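Ngubane sim users > Perception and planning
Topic: Costmap phantoms after camera swap
5 replies | 2 shares | Print | E-mail this thread

mwk_nav
Moved our Folbridge sim workspace to the new renderer. Depth noise is fine on walls, but the planner now inflates anything thin or low and refuses gaps it used to take. Voxel size is 4 cm, decay 2 s. Same config ran clean last July.

torque_ripple
Post RGB from the run. Decay of 2 s is short if the head pans.

mwk_nav
Two views, same run:

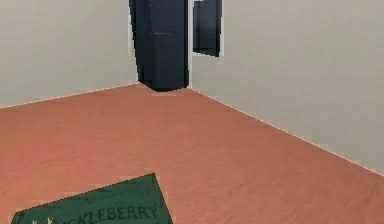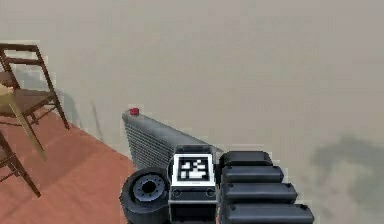
Depth is registered to RGB in both. Planner is stock Ridico, footprint unchanged.

torque_ripple
Check your self-filter before touching inflation. If the URDF is off by one link, gripper returns land in the costmap as obstacles and follow you everywhere. The tag on the wrist housing gives you a free check: compare its detected pose with forward kinematics.

pgrid
Disagree. A self-filter fault would show up in every heading. Edge pixels blending foreground and background depth give you points hanging in free space. Chair rungs are the worst case. Run a shadow filter first.

mwk_nav
Tag pose agrees with FK to roughly 30 mm, so I padded the self-filter anyway. No change. Shadow filter at 90 degrees incidence threw out half the floor.

pgrid
90 is the wrong end of the range. Back it off until the floor returns.

torque_ripple
30 mm is not agreement on a 4 cm grid. Fix the extrinsics, then argue about filters. Futard has a calibration node that takes a tag bundle.

mwk_nav
Will recalibrate and post both costmaps.

Contact the moderators | Copyright Ngubane user forum | Back to top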